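Section 4. Setting out and refilling tip boxes

This section covers the placement of two Flenow tip boxes on the bench top, the transfer of single tips between them, and the closing of the boxes at the end of a run. It applies to boxes with a hinged lid and a green rack insert. For boxes with a lift-off lid, see the Clerkia supplement.

4.1 Before you start

Work on a flat, level top. A varnished wood top is acceptable if it has been wiped and is fully dry. Do not use a cloth or paper liner under the boxes. A liner lets the base creep when a tip is pressed in or pulled out.

You will need:
Two tip boxes, same hole pattern
Tips of one size only
Lint-free wipes
A waste cup for dropped tips

CAUTION: Do not mix tips from different packs in one rack. Leemans and Sindholm tips look alike when standing in the holes but do not seat to the same depth.

4.2 Placing the boxes

1. Wipe the top and let it dry for 7 minutes.
2. Set the first box down with the long side of the base parallel to the edge of the top.
3. Set the second box down. Leave enough space between the boxes for at least one lid to lie fully open.
4. Press each rack insert at all four corners. It must not rock.
5. Open each lid by its front lip and fold it back until it rests on the top. Do not let it drop. The hinge is molded with the base and cannot be replaced.

Note: The lids may open toward the same side or toward opposite sides. Opposite sides are easier to work with when the boxes are close together.

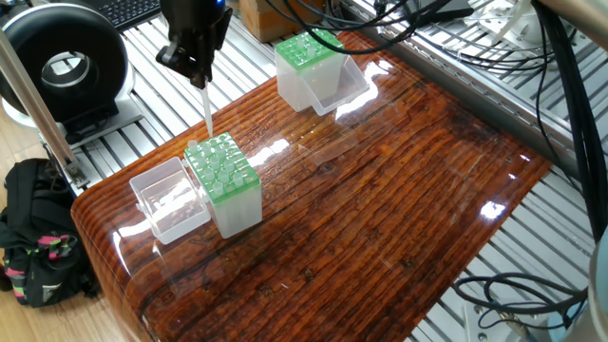 6. Check that no lid overlaps the other box. An overlapping lid can catch a tip on its way across and knock it out of line.
7. Look along the rows from the side. All tips should stand at the same height. Push down any tip that stands proud, using the flat of a clean tool.

Strong overhead light on a glossy top makes clear tips hard to see. If the rows are difficult to count, dim the light or turn the box a quarter turn.

4.3 Moving tips between boxes

Decide which box is the source and which is the target before the first tip is lifted. Mark the base of the source box with tape if both boxes are partly full.

1. Take the tip from the outermost filled row of the source box.
2. Lift straight up until the point is clear of the rack and of all neighboring tips.
3. Carry the tip across with the point down.
4. Stop above an empty hole. Line up the point with the center of the hole.
5. Lower slowly. The tip should enter under its own weight for most of its length.
6. Release only when the collar of the tip rests on the rack.

CAUTION: If the point touches the rim of the hole, lift and line up again. Do not force it. A bent point will not show until the tip is used.

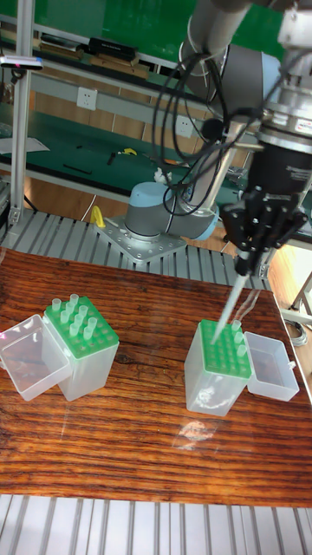
Figure 4-2. Lowering into the right-hand box. Both lids open.

Fill the target box by rows, starting at the back. Gaps inside a row are allowed during a run but must be closed up before the box is stored.

4.4 Dropped and doubtful tips

A tip that has touched the bench top goes in the waste cup. The same applies to a tip that has lain in an open lid. Do not return it to the rack.

If more than 4 tips in one rack seat badly, lift out the insert and check the underside for cracks.

4.5 Closing and storage

1. Close up any gaps.
2. Fold the lid over and press at the front lip until it clicks.
3. Write the number of tips left on the label.
4. Store the box upright.

Replace the rack insert after 570 transfers, or sooner if the holes show wear. Part numbers are listed in Section 17.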